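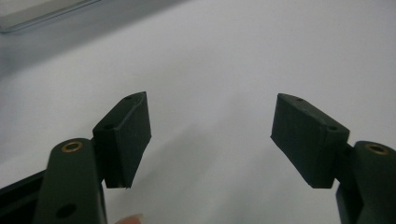
You could just write the waypoints in by hand and be done in an afternoon, was the comment Geddes left on my project proposal, and I've been arguing with it in my head ever since. It's a fair point! For one task in one place, typing in the positions probably is quicker. But I wanted to see if a person who can't program at all could teach an arm something useful, and that meant getting the teaching part out of the keyboard and into the hands.

So my project was about showing. I used the hand-held gripper from the Tromach kit, the one with the two green fingers that close on each other when you squeeze the handle, and a camera on it looking down past the fingertips. You do the job yourself with the tool in your hand, the camera records what the tool sees, and later the arm (which wears the same fingers and the same camera) has a go at copying you.

The task was putting pegs into a rack. I know, not thrilling. I picked it because it has one fiddly moment, right when the peg meets the hole, and the rest is easy.

I recorded 58 demonstrations over the December break, in the small lab at Haklow. The first lot were dreadful. I was moving at my normal speed, and my normal speed is apparently a blur - when I played them back the peg was just a smear between the pads. I threw away 22 of them and started again, going slower and stopping for a moment before each grasp. It feels silly, like miming for a toddler, but you get used to it.

What was left came to 3065 frames once I'd trimmed the bits where I was only faffing with the rack. Trimming took ages. Olow, the labelling program we're given, forgets your place every time you close it, so if you're doing this next year, finish a clip before you go to lunch.

I also tried teaching by remote control, with the joystick. I managed eight runs before my patience went. You can't feel anything through a joystick, so I kept pushing the peg against the side of the hole and not noticing. With the hand tool I could feel it catch and wiggle it in without thinking. The wiggle ended up in the recordings too, and the arm does a small version of it now, which made me ridiculously happy.

The arm still misses if the rack is turned much from where I had it. I only ever demonstrated from one side of the table, and that's my own fault. Next I'd like to record from all four sides, and get someone else to hold the tool for half of them - my wrist has opinions about doing it all again.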